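Counting the cost of a promise: the Pallach energy pledge one year on

When the regional council at Pallach pledged that household energy bills would fall by 330 a year, the figure was printed on every leaflet. Twelve months later the average bill in the district has risen by 23. The Plumard Institute, which reviews public spending commitments, published its findings in August. Its head of fiscal research spoke to us at the institute's offices.

Asked whether the pledge had been made in good faith, the researcher declined to speculate. "Our remit is the arithmetic," she said. "The saving assumed that wholesale prices would stay where they stood in the spring before the vote. There was no second estimate in the published papers, and we consider that a serious omission."

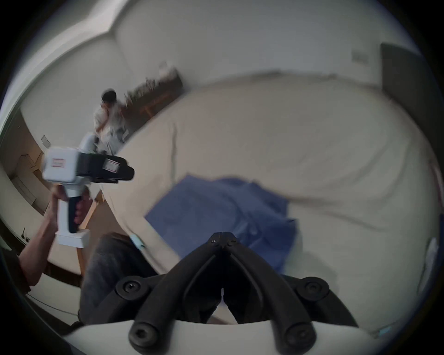

She was equally direct about the way in which the figure had been presented. The original technical note contained two pages of conditions, none of which was carried over into the material sent to residents. "A voter should not have to request an annex in order to learn that a promise is conditional," she said.

The institute surveyed 387 households for its report, in Pallach itself and in the neighbouring district of Hustia. Most respondents remembered the figure correctly. Far fewer knew that it applied only to homes with an annual bill above 3,360 – a threshold which excludes the majority of flats and smaller terraced houses. 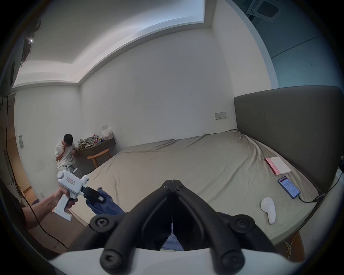
The council maintains that the saving has been delayed and will appear once the Minami grid connection is complete. The researcher accepts that the connection will reduce network charges, but does not expect it to close the gap. "It is a useful scheme and it should go ahead," she said. "It was never costed as a substitute for the pledge, and it should not be described as one now."

She also rejected the view that residents had been naive. In her opinion, people had relied on a number issued under an official letterhead, as they were entitled to do.
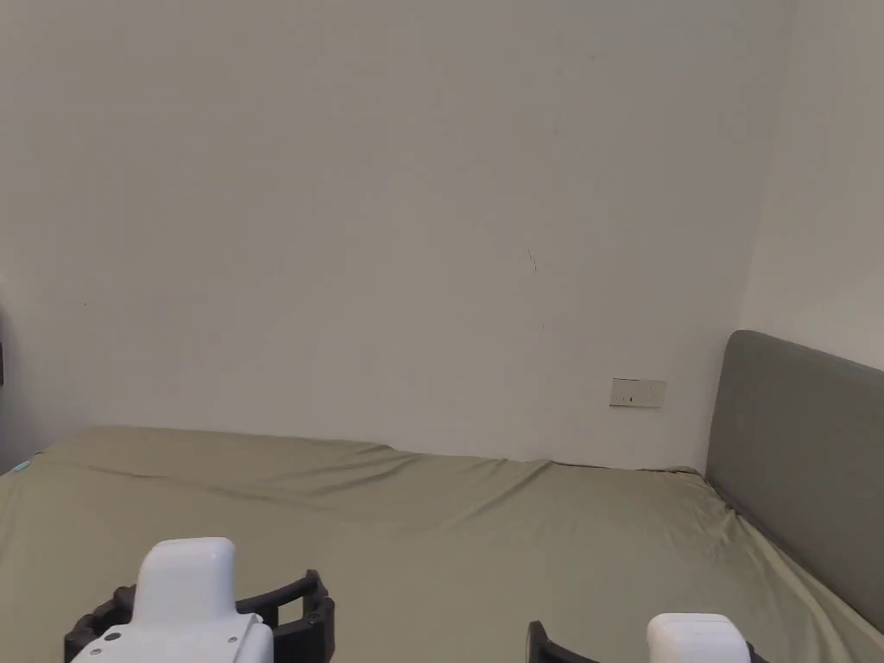 What the report recommends

The institute asks that any pledge expressed as a sum of money be published with a lower and an upper estimate, and that the conditions appear on the same page. It further proposes a yearly statement of progress, to be laid before the full council. The council has said that it will respond in writing before the next budget is set.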